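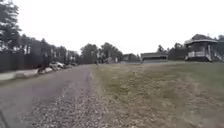
Akside Terrain : module de perception et de planification locale

Akside Terrain est un logiciel embarqué pour petits robots roulants d'extérieur. À partir d'une seule caméra frontale, il estime la surface praticable, construit une carte de coût locale et transmet une trajectoire au contrôleur du véhicule. Il convient aux chemins sans marquage, aux abords de parcs et aux voies de service, là où le gravier déborde sur l'herbe et où la limite de la chaussée reste irrégulière.

Fonctionnement

Chaque image est segmentée en 7 classes : sol compacté, gravier grossier, herbe, bordure, véhicule, obstacle fixe, ciel. Les classes de sol reçoivent un coût réglable. Une bande compactée au milieu d'un chemin peut ainsi être préférée aux cailloux qui l'entourent, ou évitée si la garde au sol est faible. Les véhicules en stationnement sont entourés d'une marge de sécurité, 3 fois plus large du côté de la voie dans le profil par défaut.

Caméra basse et flou de mouvement

Le modèle livré a été entraîné avec des caméras montées près du sol. Les pierres du premier plan y sont souvent floues et le ciel couvert occupe une bonne part de l'image. Le filtre temporel compense la perte de netteté en reportant l'estimation des images précédentes. Il peut être désactivé.

Caractéristiques

Entrée : caméra monoculaire couleur, odométrie roues
Sortie : carte de coût, trajectoire locale, indice de confiance par cellule
Latence mesurée sur calculateur Grirus : 63 ms
Systèmes : Linux, 64 bits
Interfaces : ROS, API C++ et Python
Taille du modèle : 153 Mo

Outils fournis

Le visualiseur Lengyel rejoue les enregistrements et superpose la carte de coût à l'image. Les coûts se modifient pendant la lecture et s'exportent dans un fichier de profil. L'étalonnage de la caméra se fait avec une mire à imprimer, incluse dans la documentation.

Limites

Le module ne lit pas les panneaux et ne remplace pas un arrêt d'urgence matériel. Les hautes herbes sont classées comme herbe, quelle que soit leur hauteur. Utilisation de nuit non prise en charge.

Licence et assistance

Licence par robot, mises à jour comprises pendant un an. Version d'évaluation sur demande auprès de Famelex.
Contact technique : Zsolt Simon

Fiche mise à jour le 14 oct. 2020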